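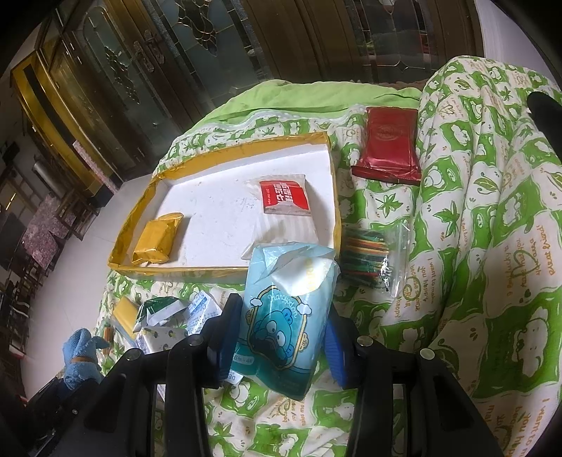 생활 Q&A > 세탁·침구

면 이불커버 첫 세탁, 물 빠짐이랑 줄어드는 것 때문에 여쭤봅니다

작성자 Julián Mateos | 7월 7일 | 조회 3932

얼마 전에 면 100퍼센트 이불커버랑 패드 세트를 샀습니다. Losar라는 침구 가게에서 샀고 색은 진한 남색입니다. 아직 한 번도 안 빨았고 포장만 뜯어 놓은 상태예요. 새 천 냄새가 좀 나서 바로 덮기는 그렇습니다.

궁금한 건 이렇습니다. 첫 세탁은 찬물로 해야 하나요, 미지근한 물로 해야 하나요? 라벨에는 40도 이하라고만 되어 있습니다. 그리고 예전에 쓰던 커버가 첫 세탁 뒤에 확 줄어서 솜이 안에서 뭉쳤던 적이 있는데, 그때는 건조기 고온으로 돌렸습니다. 이번에는 건조기를 아예 안 쓰는 게 나을지도 알고 싶습니다. 소금이나 식초를 넣으면 물이 안 빠진다는 말도 있던데 해 보신 분 계신가요.

세탁기는 드럼이고 용량은 넉넉한 편입니다. 베란다가 좁아서 큰 이불은 널기가 불편합니다.

답변 2개

답변 1 | Štefánia Doležal | 채택됨

첫 세탁은 찬물이 무난합니다. 40도 이하라는 건 40도까지 견딘다는 뜻이고 꼭 40도로 빨라는 말이 아니에요. 진한 남색이면 처음 두세 번은 물이 빠진다고 보고 단독으로 빠세요. 흰 수건 같은 걸 같이 넣으면 푸르스름하게 물듭니다.

순서는 저는 이렇게 합니다. 커버를 뒤집고 지퍼나 단추를 다 잠급니다. 안 잠그면 그 안으로 다른 빨래가 들어가서 뭉칩니다. 세제는 중성세제로 평소보다 적게 넣고, 섬유유연제는 첫 세탁에는 안 넣습니다. 헹굼은 한 번 추가합니다. 탈수는 약하게 돌리고, 끝나면 바로 꺼내서 네 귀퉁이를 잡고 털어 주세요. 젖은 채로 세탁기 안에 두면 주름이 깊게 잡히고 접힌 자리에 색 얼룩이 생기기도 합니다.

소금하고 식초는 저도 해 봤는데 차이를 못 느꼈습니다. 요즘 나오는 염색 원단에는 별 효과가 없다고 들었습니다. 식초는 헹굴 때 조금 넣으면 새 천 냄새 빼는 데는 괜찮았어요. 표백제랑은 절대 같이 쓰지 마세요.

줄어드는 건 면이면 어느 정도 감수해야 합니다. 길이 200센티짜리 커버를 재 본 적이 있는데 첫 세탁 뒤에 2센티 줄었고 그다음부터는 거의 그대로였습니다. 건조기를 쓰실 거면 저온으로 돌리다가 덜 말랐을 때 꺼내서 널어 두세요. 고온으로 끝까지 돌리는 게 제일 많이 줄어듭니다. 베란다가 좁으면 건조대 두 개를 벌려 놓고 그 위에 걸치면 가운데에 바람이 통합니다.

그리고 솜이 뭉치는 건 커버가 준 것보다 속통 끈을 안 묶어서일 수도 있습니다. 커버 안쪽 귀퉁이에 끈이 있는지 보세요. 없으면 면 테이프를 잘라서 달면 되는데 바느질은 금방 합니다.

 댓글 | Julián Mateos
 감사합니다. 안쪽을 보니 끈이 네 군데 있네요. 찬물로 단독 세탁하겠습니다. 중성세제는 집에 Vornier 액체형이 있는데 그걸로 해도 되겠지요?

 댓글 | Štefánia Doležal
 중성이라고 써 있으면 됩니다. 뒷면 액성 표시 확인해 보세요. 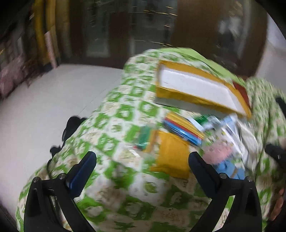 생활살림 소식지 제55호

답변 2 | Hugo Sarmiento

그냥 빠시면 됩니다. 저는 다 같이 넣고 표준 코스로 돌리는데 문제 없었어요. 색 있는 건 색 있는 것끼리만 하면 돼요. 근데 건조기는 저도 한 번 망한 적 있어서 이불은 안 넣습니다. 8월에 장마 끝나고 해 좋을 때 널면 반나절이면 마릅니다.

 댓글 | Araceli Miranda
 남색은 그늘에 너세요. 볕에 오래 두면 접힌 선대로 바래요. 저희 집 커버가 그렇게 줄이 생겼습니다.

 댓글 | Ronaldo Policarpio
 저도 같은 가게에서 회색으로 샀는데 첫 물은 꽤 탁했고 두 번째부터 맑아졌습니다. 보풀은 좀 있어요. 거름망 청소 한번 하고 돌리세요.

관련 질문
이불 속통은 얼마나 자주 빨아야 하나요
베개 커버 누런 얼룩 빼는 법
드럼세탁기에서 이불이 한쪽으로 쏠려요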